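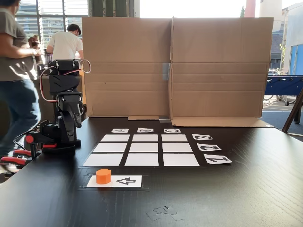
Chapter 4
Learning a Task by Being Shown It

4.1 Why we begin with a board and a block

When people first come to robot learning, they usually want to start with something grand, like folding a shirt or loading a dishwasher, and I can't say I blame them. I wanted the same thing! But a folded shirt is a hard thing to grade (is that sleeve straight enough?), and a method is only as good as your way of checking it. So this chapter starts with a single arm, a gripper, a three-by-three grid of white squares, and one orange block with eight sides.

The job is easy to say out loud. The arm picks the block up from its card in front of the grid and sets it down in the square it has been told to use. Squares are named the way you would name them on a chessboard, with a character for the column and a number for the row, and the small labels along the edges of the mat keep everyone in the lab honest about which square is which. If you look closely you will see that the row numbers run from 1, at the near end, up to 3 at the far end.

The study we will follow is known as the Garkbridge study, and it used a training method called Nuvard. In Nuvard, a person guides the arm through the whole motion, from pickup to release, and the computer records the joint positions along with what the camera sees. Each recording is called a demonstration. The full set came to 1,065 demonstrations, gathered over one long September, and you will meet that number again when we get to the learning curves in Section 4.4.

4.2 What the arm was not told

Here is the part I find most interesting, and I hope you will too. The demonstrations covered only 6 of the 9 squares. The other 3 were held back, so that the learned controller would meet them for the first time during testing. A controller that has simply memorized its motions should do badly on those squares, while one that has picked up some sense of how the grid is laid out has a fair chance.

The results were mixed, which makes them good to learn from. Held-back squares lying between two trained ones gave little trouble. A held-back corner was another matter, and the arm tended to set the block down short, toward the middle of the mat. We will call this pull toward familiar ground the Cifuentes drift, and Section 4.5 is devoted to measuring it.

Before you read on, take a sheet of paper, draw the nine squares, and mark the 6 you would choose for training. Keep the sheet handy. The Bascombe score, introduced in the next section, will let you compare your choice with the one made in the study, and you may well find you like yours better.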